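Fruit and Veg at the Little Table – Your Questions

I'm Dulce Orozco, and I write the Dorbridge kitchen letter. These are the things people ask me most about keeping produce out on the table, so I've put them all in one spot!

Do I need a fancy bowl?

Nope. I own a lovely one and it lives in a cupboard. A shallow box lid or a tray does the job, and you can see everything at once (bowls hide the soft ones at the bottom).

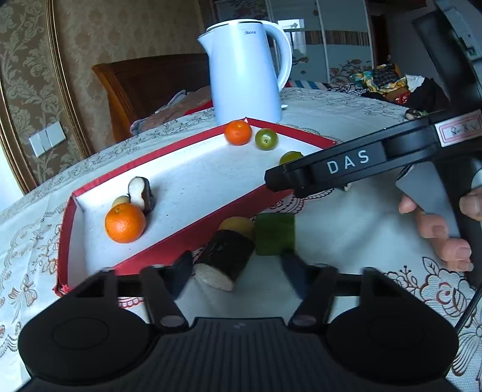
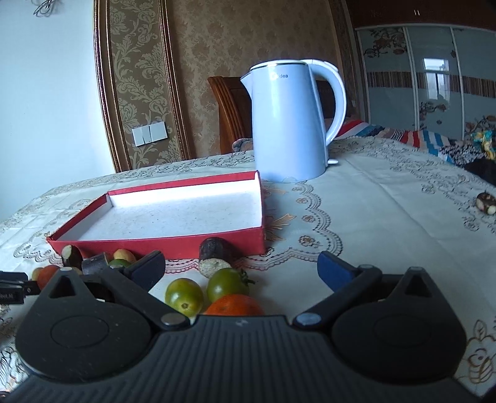 How often should I sort through the fruit?

Every couple of days is plenty in cool weather. In August I look every morning while the coffee brews – one moldy mandarin will spoil its neighbors fast. I pull out anything soft and eat it that day or cook it.

Will produce stain a lace cloth?

Cut pieces can, especially if they're juicy. I put a saucer under them. If something does leak, rinse the spot in cold water right away and wash the cloth as the label says.

Can green tomatoes stay out?

Sure, if they've started to turn. I keep mine stem side down, out of direct sun, and give them about 7 days before I check on them seriously. A ripe banana close by speeds things up.

What about things I've already cut?

Wrap them and put them in the fridge. I try to use cut vegetables by the next evening, usually in soup.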